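# 招募：信不信由你的"高效办公法"，找人来一起较真

市面上的收纳和效率课我听过不少，每一位讲师都说自己的办法能让人每天省下一小时。一小时从哪儿来，怎么量的，和谁比的，没有一位讲得清楚。所以我们打算自己试，现在招人。
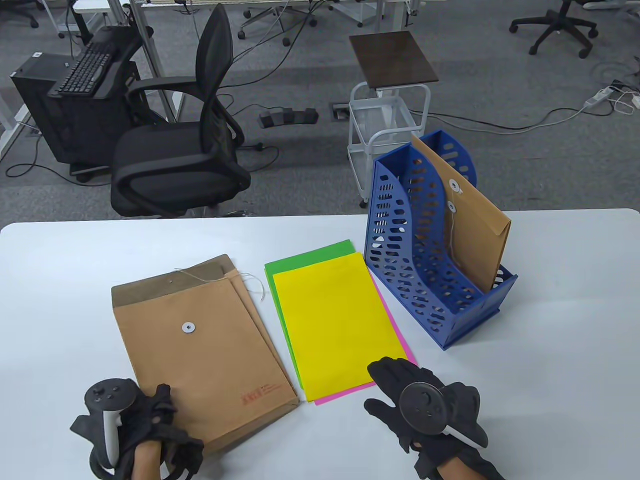

## 我们想弄明白什么

问题很窄：一个普通上班族，桌上的纸质文件换一种归置方法，找东西是不是真的会快，快了之后能不能维持到第四周。

目前流行的说法大致有两派。一派主张"颜色派"，合同用一种颜色，票据用一种颜色，据说眼睛比脑子快。另一派主张"时间派"，不分类，只按最后一次用到的时间往后排，用过的放最前面。两派都有书，都有课，都有学员含泪感谢。我两派都用过，都在第三周回到了把东西摞成一堆的老样子。也许是我的问题，也许是方法的问题，一个人说明不了什么。

还有第三种可能，我个人比较偏向它：任何方法头几天都有效，原因是你刚刚收拾过一遍，扔掉了一半没用的东西。如果是这样，那些课程卖的就是一次大扫除。当然这只是猜测，试完了要是打脸，我照样写出来。

## 谁在做这件事

项目叫 Lora，由 Eyvindsson 出场地和经费。Eyvindsson 是一家做办公室搬迁的公司，不卖文件夹，也不卖课程，这一点我事先反复确认过。他们想知道的是客户搬完家以后，为什么半年又乱回去。报告不管结论好不好看都会公开，合同里写了，报名后可以要来看。

方案是 Carol Treloar 设计的，现场和记录由 Villads Ketilsson 负责。我负责招人和写稿，另外负责在开会时泼冷水。

## 要做什么

整个过程持续4周，5月开始。

- 第一周什么都不改。你照平常的样子用自己的桌子，每个工作日花几分钟填一张记录表：今天找过什么，找到没有，用了多久。请如实填，填"没找到，算了"完全可以，我们最缺的就是这种数据。
- 第一周结束时抽签分组。一组用颜色法，一组用时间法，一组只做一次清理，之后随便放。不能自选，也不能换组。以往有人特别想进颜色组，理由是家里已经买好了彩纸，抱歉，也得抽。
- 后三周按所在组的办法来，继续填表。
- 每周三晚上7点到 Isthorpe 的活动室来一次，做一组找文件的小测验。测验用的材料我们准备，你不用带自己的文件，也请不要带。

第三组的人常常觉得自己被敷衍了，好像没学到东西。请理解，没有这一组，另外两组的结果就没法解释。这恰恰是那些课程从来不做的一步。

## 我们想要什么样的人

一共招50人。条件如下：

1. 年满21岁，目前有工作，桌上确实有纸。全程无纸化办公的朋友，羡慕你，但这次用不上。
2. 四个周三晚上都能到场。缺一次，那一周的数据就断了，补测的结果我们不敢用。
3. 过去半年没有付费上过收纳、整理或时间管理课程。
4. 不从事文具、收纳用品或相关培训的销售。
5. 能忍受无聊。填表很无聊，我不打算美化它。

桌子整齐的、桌子乱的都要。上一轮预试来的几乎全是自认为很乱的人，结果谁都有进步，数据漂亮得可疑。极乱的人随便动一动都会变好，这和方法没什么关系。因此特别希望桌面一向干净、觉得这种活动多此一举的人来报名。

## 报酬

全程参加完，付700元，最后一次测验当晚转账。中途退出的，按已完成的周数折算，不需要说明理由。交通费另报，凭票。

没有结业证书，没有"效率达人"称号，也不送文件夹。有人问过能不能用课程抵报酬，不能，我们没有课程。

## 关于你的信息

记录表只写文件的大类，比如"发票""合同"，不写内容，不写对方名字。我们不拍你的办公桌，也不联系你的雇主。姓名和记录表分开存放，报告里只出现编号。如果结束后反悔，可以在报告发布前要求删除自己的数据，Villads 会处理并给你回执。

## 几个常被问到的事

**电子文件算不算？** 不算。电脑上的搜索框会把问题变成另一个问题，以后可能单独做。

**我和同事能一起报名吗？** 可以，但坐相邻位置的两个人只取一个。坐得近会互相学，分组就白分了。

**会不会最后什么结论都没有？** 很可能。三组之间看不出差别，在我看来也是结论，而且能替不少人省下学费。Carol 不太同意我的说法，她认为五十人的规模未必看得出小的差别，"没看出来"和"没有"是两回事。她说得对，报告里会照她的意思写。

**为什么不直接采用某本畅销书里的数据？** 我找过，书里引的是作者自己学员的反馈。愿意交钱、上完课还肯填问卷的人，说课有用，我不意外。

**会推荐产品给我吗？** 不会。若有人以项目名义向你推销东西，请告诉我们。

## 怎么报名

到 Isthorpe 前台领报名表，或请前台把电子版发给你，注明"Lora 项目"。表上有一道题，请用几句话写写你上一次找不到文件是怎么回事，最后怎么收场的。答得好不好不影响录取，我们只想确认你真的读到了这里。

另外，Gresia 办公点的员工可以直接在本楼交表，由 Villads 统一取走，测验仍要到 Isthorpe 来做。

名额满了就停止接收，候补的人我们会逐一通知。没选上也会回信，不会让你干等。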